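サイト内検索 キーワードを入力

発表メモ:扉の開閉データをどう集めるか
3月 バルシュ・デイルメンジ 読了時間 2分

スライド1。タイトルを読み、すぐ本題に入る。
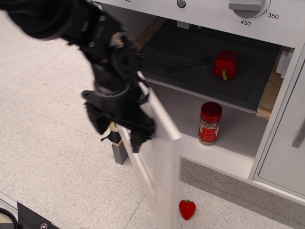

マリテス・マルケスからは、扉だけの例をいくら足しても、中に物があるときの動きは覚えないのではないか、と事前に言われている。その指摘は正しいと思う。今日の話の半分はその返事になる。

スライド2。課題の決め方。
おもちゃのキッチンの白い扉を開ける、閉める、の2種類に分けて記録する。棚の瓶やトレイのピーマン、フォークは片づけずに残す。物の配置は10回ごとに変える。床のイチゴも同じ扱い。
(ここで配置表を見せる。読み上げない)

スライド3。操作する人。
エウセビオとフレディが交代で担当。1本は12秒以内。超えたら打ち切り、失敗の印をつけて保存する。消さない。最初の週に失敗を消してしまい、あとで比較ができなくなった話をする。

スライド4。指先の位置。
扉の上端の内側に指先を寄せるやり方と、正面の縁を押すやり方が混ざっていた。学習させると中間の動きになり、扉に届かない。Karnhamの集まりでも同じ質問が出た。今は開始時に方法を指定し、ファイル名にも入れる。

スライド5。結果。
使える例は47本。開けるほうに偏っている。閉めるほうは扉が速く動くので、手首側の映像がぶれやすい。ぶれた例を除くかどうかは未決定。コンスエロは残す意見。

時間が余ったらCleltgateの記録形式に触れる。質問は最後にまとめて受ける。予備スライドは配置表の拡大版。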